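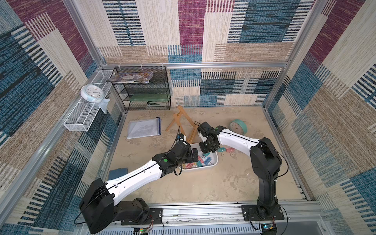

Two arms on the front rail of the Baleo bench, at a tray of binder clips.

Baleo Two-Arm Teaching Bench

The Baleo is a bench for people who want to show a robot a job and have it learn from being shown. You bring the task, whether that is sorting office supplies, tidying a tray or putting paper in a folder, and you do it through the arms, as many times as you have patience for. The bench keeps a record of every joint and both grippers while you work, and hands you tidy files at the end of the session.

We at Kelis built the first one for our own use, and a good deal of what we like about it comes from having sat at it for long afternoons. Both arms mount on one slotted aluminum rail along the front edge, so they reach out over the floor together and can meet over the same spot. That matters more than you might think! A great many everyday jobs need one hand to hold and one hand to pick, and if the arms can't get their fingertips close to each other you end up teaching the robot strange habits to get around it.

Two ways to teach

By hand. Press the release on the Holden handset and the arms go light enough to move with your own two hands. Take hold near the wrist, lead the gripper where you want it, and squeeze the trigger to close the fingers. It's the friendlier way to begin, and most newcomers have a usable first recording before their coffee is finished.

By remote control. The Ritchie leader set is a pair of smaller arms that you hold and move from a chair, up to 16 feet from the bench on the cable supplied. The big arms follow along. Small things such as clips, caps and pen lids usually go better this way, with your hands well out of the camera's view and your elbows resting on something comfortable. You can switch between the two ways in the middle of a session, and each recording is labeled with the one you used.

The walls and the floor

The enclosure comes with patterned wall panels, and we sell other sets. The one shown has a woven look, with stripes in blue, magenta, beige and cream, and a sandy, mottled floor to go with it. Changing the background between sessions is a simple way to find out if your robot has learned the job or has merely learned the room. Panels lift out from the inside and don't need tools.

We'd also encourage you to leave ordinary things lying about while you teach. A wall clock laid flat, a desk organizer, a document folder, a little wooden easel: all of these give the arms something to work around, and they make for recordings that hold up better on a real desk.

What comes with it

Front rail, corner posts and top rail
Two arms with grippers, on black mounting plates
One controller board for each arm
Holden release handset
Ritchie leader set with cable
One set of wall panels and a floor sheet
Starter task cards (5), with binder clips and a white tray

Good to know

Storage: the built-in drive holds 164 hours of two-arm recording before you need to move anything off.
Setting up: allow an afternoon, and have a second person there to steady the rail while you tighten it.
Cables: leave a generous loop at the wrist. A cable pulled tight will tug on the gripper, and you'll see that tug in every recording you make.
Price: $1,847 for the deposit, with the balance due at delivery.

Orders placed by 8th November go out with the next batch. If you aren't sure the bench will suit your task, write and tell us about it, at whatever length you like, and we'll gladly try it on ours and send you the recordings.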